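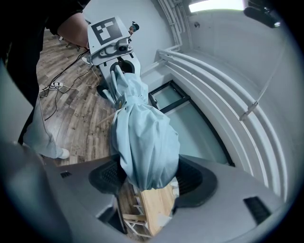
*Light blue cloth, bunched up and full of creases.*

I have wanted to get inside the Babaei dye works ever since I bought my first lengths of their fabric, and in December they finally opened the doors for an afternoon. Farhad Sharifi drove, I brought the sandwiches, and we were at the gate by 1 p.m. with a good crowd already stamping their feet in the yard.

Touran Mohammadi took our group through. She started us in the color room, a narrow place lined with drawers, and every drawer is full of swatches clipped to cards with the recipe written on the back. There are 271 blues in there! She pulled out a handful and laid them side by side under the window, then carried the same cards over to the lamp, and two that had been twins a minute earlier were suddenly miles apart. I could have stayed there until closing. Farhad asked which blue sells best and she said the dull ones, always, the ones people walk past in the drawer.

From there it's down a ramp to the vats. It's loud, it's steamy, and the floor slopes to a drain in the middle, so everyone ends up standing slightly crooked. The big vat holds almost 2000 liters and was running a deep rust red while we watched. Cloth goes in gray-looking and tired, straight from the scouring bath, and travels over rollers in one long loop. Touran let us look at a strip cut from the first pass and one from the fourth. The first was the color of weak tea.

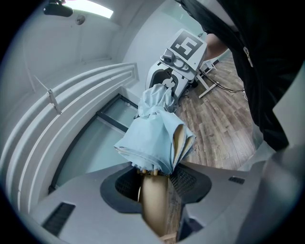 What surprised me most was how much they still judge by hand. Keyvan Mousavi, who runs the finishing side, passed around samples of one weave with two different softeners and made us vote with our eyes shut. I got it wrong, twice. He also explained why my own curtains came out shorter after the wash (I'd cut them before washing, of course I had) and he was very kind about it. His advice is to wash the whole length first, dry it flat if there's room, and leave it overnight before going near it with scissors.

There was tea after that, and a stall selling Goltia thread in more shades than I've seen in any shop. I came home with four spools and a remnant of heavy twill I have no plan for whatsoever.

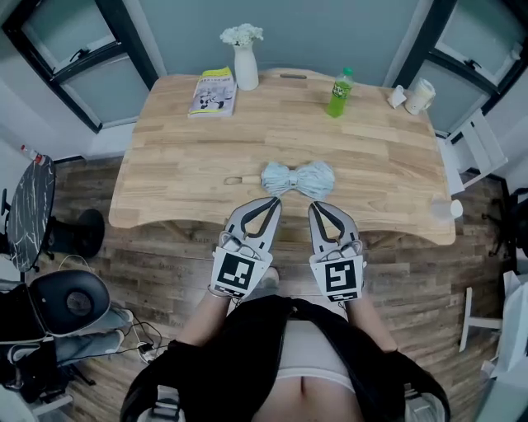 ## If you want to go

- The next open afternoon is in spring. Places go by group, so put your name down at the front office.
- Wear shoes you don't mind splashing. The ramp is steep, and there's a freight elevator if you ask.
- Start with the color room if you're given the choice. The light is best early in the afternoon.
- The remnant bin is by the exit and it's cash only. Babak Nikzad was on the till and will cut a piece in half for you if it isn't too busy.
- Parking is behind the Zarkico warehouse, second turn after the bridge. We took the first one and got a nice tour of a gravel lot.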